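In defence of the bedroom bin

My friend Aleksandra Lis thinks a bin in the bedroom is a moral failing. She has one in the kitchen and one in the bathroom, and if you want to throw away a sweet wrapper at eleven at night you can jolly well get up and walk.

I've heard the case and I don't buy it. I lived that way for years in my old flat in Ravthorpe, and what I had was a bedside table full of rubbish. Tissues, receipts, the foil off the paracetamol, all sitting there till Saturday. You don't walk to the kitchen at eleven at night. You just don't!

So yes, I'm for the bin, and I'm for putting it out on the carpet where you can reach it, liner folded over the rim, instead of hiding it behind a door. It does look a bit ugly next to a nice bed with a fringed throw. I can live with ugly.

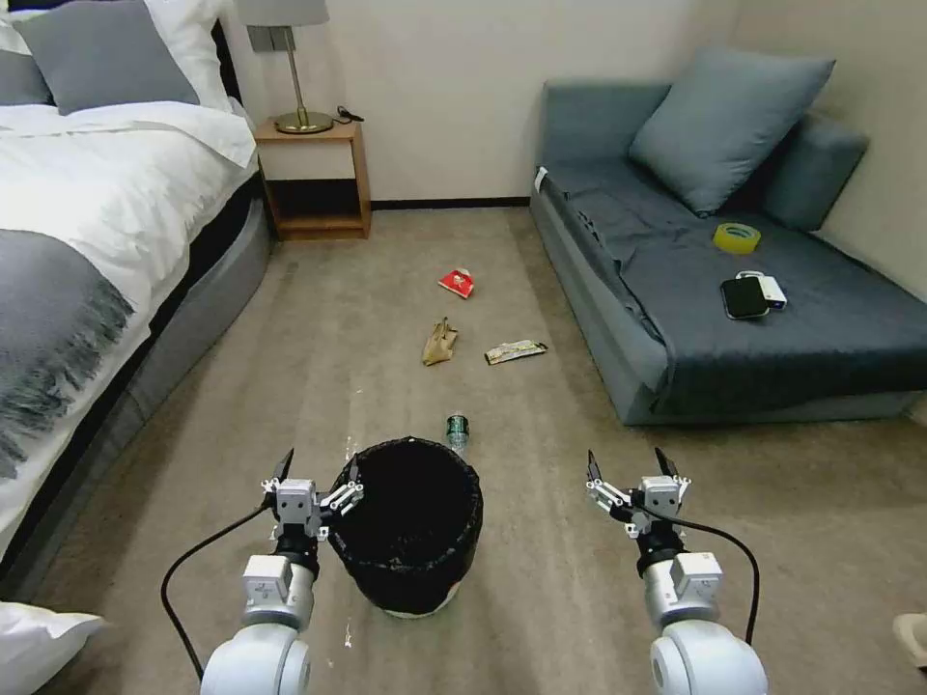

What about the aim problem?

Aleksandra's best argument is that a bin nearby makes people lazy – they lob things at it, miss, and leave them. Fair enough. A crumpled paper bag on the floor a few steps from a perfectly good bin is annoying, and so is a plastic bottle lying right beside it. But picking those up takes a minute when the bin is already there, and I've done it in my socks, half asleep, plenty of times.

Bottles I'd take out to the recycling in the morning, by the way. And do get a bin with a wide top. I had a dainty narrow one for 9 months and missed it constantly, mostly with cotton wool.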